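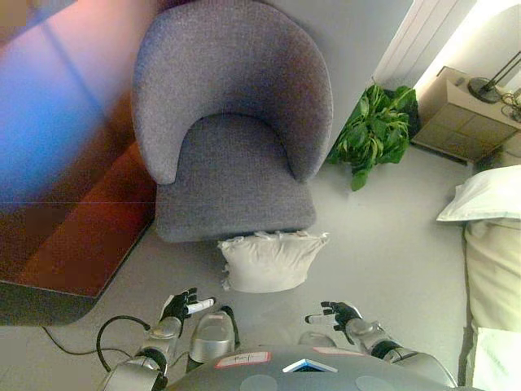 Pillow on the floor, gray armchair, two black hands.

12 October 2019

Back at Trelton, in the bedroom they've set up at the end of the building. Analyn Ocampo had promised me coffee and "something that might change your mind," and the coffee was good.

The job is a pillow on the floor. Pick it up, put it on the chair. My kids could do that at the age of two, and did, when bribed. I've been hearing about the household robot since I was a kid myself, and in May a man from Clarko told me with a straight face that I'd be able to lease one soon for 1000 dollars a month. To do what, I asked him. He said tidying. I asked him what kind of tidying and he changed the subject to batteries.

I'll be fair. A pillow is harder than it looks. It has no handle and it won't keep its shape, and it gives way wherever you push. Analyn says a box is easy and cloth is where everybody gets stuck, and I believe her. I've read the Sarkar paper she sent me, or the first half of it.

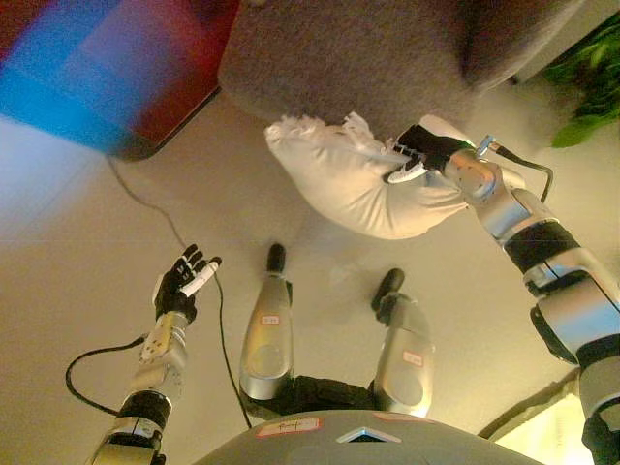
Right hand has hold of it. Left hand has a little white stick.

I wrote "grip OK" in my notebook and then sat there wondering what I meant by it. A squeeze isn't housework. If I hired a person to clean and they showed me how well they could squeeze a pillow, I'd want to know about the bathroom.

Analyn thinks I'm being a grouch. She says the hands at her last place, Etano, were just pincers, and fingers are a big step. Maybe so. But I've heard "big step" so many times now, and I still do all my own laundry. 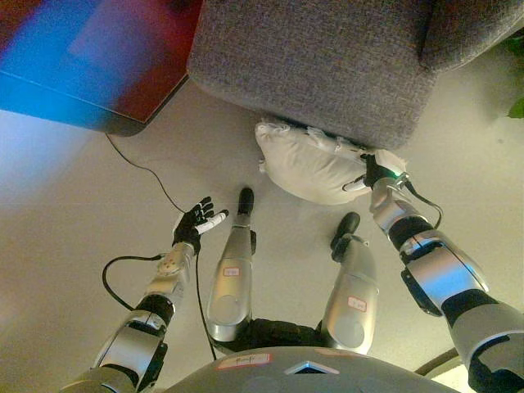 My trouble with all this is what counts as help. When I tidy the living room I've got both hands going, a cushion in one and a mug in the other, and I'm kicking a shoe toward the door while I think about dinner. I looked at that left hand, open over bare floor with nothing in it, while the right one pressed its fingers against the pillow, and I thought, well, there's the gap. I said so to Analyn and she told me to put that in my article. I might.

She asked me for a guess before I left. I said I'd been told the year 2000 when I was in school, so I'm out of the guessing business. She wants me back when they start on blankets. I said yes, mostly for the coffee.

Need to call the editor about the word count, and buy dish soap.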